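Section 5. Lowering the roller blinds

Applies to Grundden light gray blinds fitted to tall windows.

1. Clear the sill and the floor below the window.
2. Hold the chain at chest height and pull the rear strand down slowly.
3. Stop when the bottom bar is level with the sill.
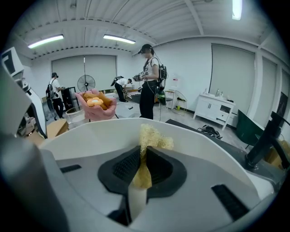 Fig. 6. Gray roller blinds on the back and right walls.

4. Repeat for each window. Blinds on the same wall should finish at the same height.

Note: With the blinds down, use the ceiling lights for close work.

Caution: Do not pull on the fabric. If a blind jams, stop and see page 157.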